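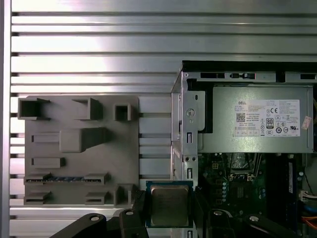

Workstation inspection record, Trandville site, Godia assembly collection. The inspection covers the bench on which operators record demonstrations of processor handling by remote control, for later use in training the Godia policy. It was carried out on 17th November by Yu-ting Shih, with the station powered and an operator at the controls. Items were checked during normal recording, including with a processor in the gripper between the grey fixture plate and the open Dell chassis, as that is the position in which most of the travel takes place. Each item is marked Satisfactory, Attention or Not applicable. Comments are those of the inspector unless marked otherwise.

Section A. Before recording

A1. Emergency stop within reach of the seated operator. Satisfactory.
Comment: Tested twice. The arm held its position on both occasions.

A2. Chassis disconnected from the mains and left to stand before use. Satisfactory.
Comment: The mains lead is kept in the Yeon cabinet, and the shift lead holds the key. The power supply remains in the chassis and must not be opened by station staff under any circumstances.

A3. Fixture plate secure against the extrusion. Satisfactory.
Comment: No movement by hand. The pockets should be wiped out at the start of each shift. This had been done but not entered in the log.

A4. Processor held squarely by its two sides, with the metal face clear of the fingers. Satisfactory.
Comment: Operators are reminded to release and grip again if the part is tilted. An attempt begun with a poor grip may be kept, provided that the correction is recorded in full.

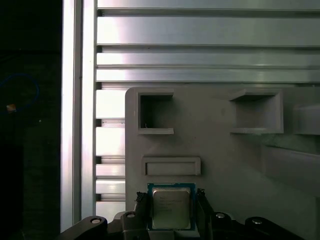 Section B. During recording

B1. Speed limit active within the chassis area. Satisfactory.
Comment: The limit is set on the Dumex controller and cannot be changed from the operator's seat.

B2. Hands and tools outside the working area while the arm is live. Attention.
Comment: One operator reached in to straighten a processor without pausing the arm. The matter was raised at the time and the pause procedure was repeated to the whole shift.

B3. Gripper path clear of internal wiring. Attention.
Comment: There are loose runs to the right of the power supply, among them a yellow wire and a bundle with red and white wires lower down. The approach to the board should be made from the left. The wiring is to be tied back before the next session – with soft ties only, as cut plastic ends have marked the finger pads before.

B4. Fingers empty when the arm is moved to inspect the board. Satisfactory.

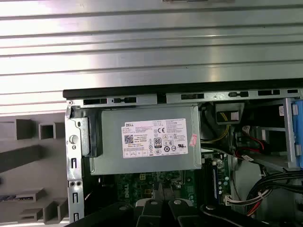 Section C. Records and handling of examples

C1. Every attempt labelled at the time of recording. Attention.
Comment: The log shows 1,825 attempts since the last inspection, of which 1,416 were accepted for training. Of the remainder, most carry a reason code. Some 3 per shift do not, and these should be returned to the operator who made them.

C2. Failed attempts kept apart from accepted ones. Satisfactory.
Comment: Failed attempts are not to be deleted. A dropped part or a missed socket is of use to the learning team if it is labelled as such.

C3. Start positions varied. Satisfactory.
Comment: The arm is now started from both sides of the power supply, with the fingertips closed and directed towards the case.

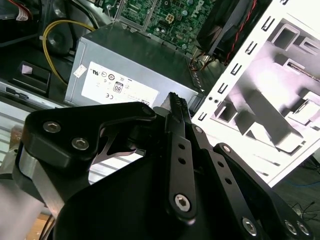

The shift lead should see that the order of start positions is changed from one session to the next, and that the chassis is turned at least once in each session. Floor cables near the bench are to be checked again whenever it is turned.

Actions
B2: refresher on the pause procedure, all operators. Shift lead.
B3: wiring tied back. Station technician, before the next session.
C1: missing reason codes supplied. Operators concerned.
A3: wiping of pockets entered in the log. Shift lead.

Next inspection: December. Items marked Attention will be examined first.

Signed: Yu-ting Shih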